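Equipment planner wanted, part-time (robot arms, tracked bases, and a fair bit of pretend cooking)
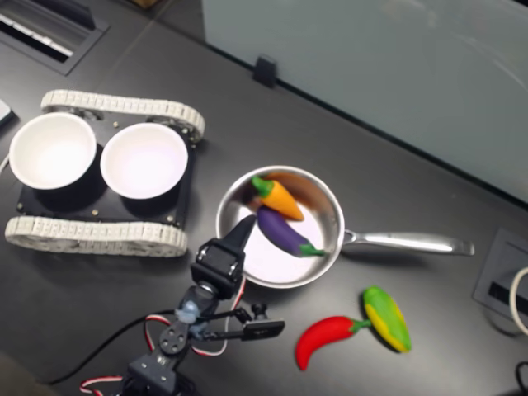

The gripper at the pan, with the carrot and eggplant in it and the chili and corn on the table.

Hi, I'm Begoñe Vallejo and I run the manipulation bench at Utside. I'm looking for someone to help me work out what we buy next year, what we repair, and what we quietly stop using. It's a contract job, 2 days a week, starting as soon as we find you and going through to the end of April.

We do tabletop work with small arms and toy groceries, so the price of any one thing isn't scary. It's the servos, cables, spare treads and brackets that get us! Last year's parts list ran to 213 lines and I still couldn't tell you what a single arm costs to keep going for a month. I'd love to know that before I sign for more of them.

What you'd be doing:

Going through our old orders with Maksym Harasym and sorting out what wears and what doesn't.
Getting quotes for replacement arms and grippers, and chasing the ones that never come back (there are always a few).
Deciding with me whether the tracked bases are worth another round of money — I go back and forth on it.
Putting together a budget for the Skoryk project that Volodymyr can read without ringing me up.

You don't need to be an engineer. If you've ordered gear for a school workshop, a lab or a theatre, you'll pick it up quickly. You do need to be comfortable in a spreadsheet and happy to pick up the phone. Some soldering would be a lovely bonus, but I can teach you that over lunch.

Pay is $216 a day. There's also $2000 set aside for trying out sample parts, and you'd have a real say in how it gets spent.

To apply, send me a page about yourself and tell me about something you bought for work that was a mistake — mine was a box of very cheap connectors. Applications close 2024-09-13. Questions about the contract go to Yevhen Boiko in the office, and anything about the bench comes to me.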